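Ticket 109
Queue: Furniture and Small Storage
Site: Ngubane Building, second floor
Opened: October 25, 2021
Priority: Normal
Status: Resolved, item retained in use
Subject: Wire mesh basket does not sit level on table

Reported condition
The requesting office states that the mesh basket issued for the sorting table rocks when it is set down and when articles are placed in it. The office asks whether the fault lies with the basket or with the table, and whether a replacement should be ordered from Vendusum. The basket had been in service for 12 days when the report was made.

Initial response
The office was asked to empty the basket, to stop using it for sorted articles until further notice, and to leave it on the table where the rocking had been noticed. It was also asked not to bend the handle or the rim by hand. Small adjustments of that kind have in the past made other baskets of this type unusable.

Inspection, first visit
The table was examined first. It is the light wood model with rounded corners, held to its supporting frame by metal brackets. A level placed along the length of the top and then across it showed no fault. The brackets were checked for movement and none was found. The top was wiped and checked for raised grain, dried adhesive and crumbs.
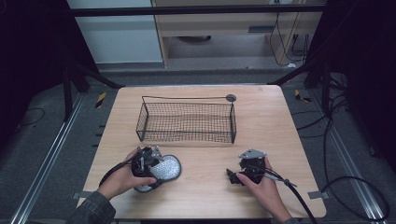 The basket was then turned end for end and set down again in the same place. The rocking moved with the basket, and the table was accordingly ruled out as the cause. The same result was obtained on a second table in the adjoining room.

The underside of the basket was inspected next. The mesh at one corner had been pushed down by 4 millimeters, so that the basket rested on that corner and on the one diagonally opposite. The rim and the handle were sound. No broken wires were found.

Corrective action
The corner was pressed back against a flat wood block with hand pressure only. No tool was applied directly to the mesh. The basket was returned to the table, loaded with the usual articles, and left overnight.

Inspection, second visit
The basket sat level when loaded and when empty. The corner had not dropped again. The office confirmed that the basket was acceptable for use.

Replacement request
Declined. The Vendusum order form submitted with this ticket has been returned to the office unsigned. Should the fault recur, the office is to open a new ticket and quote this one. The Jastunel basket held in the supply room is deeper and does not fit the shelf below the window, and it should not be issued as a substitute.

Instructions to the office
Lift the basket by the handle with one hand beneath the base when it is full. Do not stack other baskets inside it. Heavy articles, including boxed staples and tape dispensers, are to be kept in the drawer unit.

Follow-up
One check of the base during the October supply round. Ticket closed.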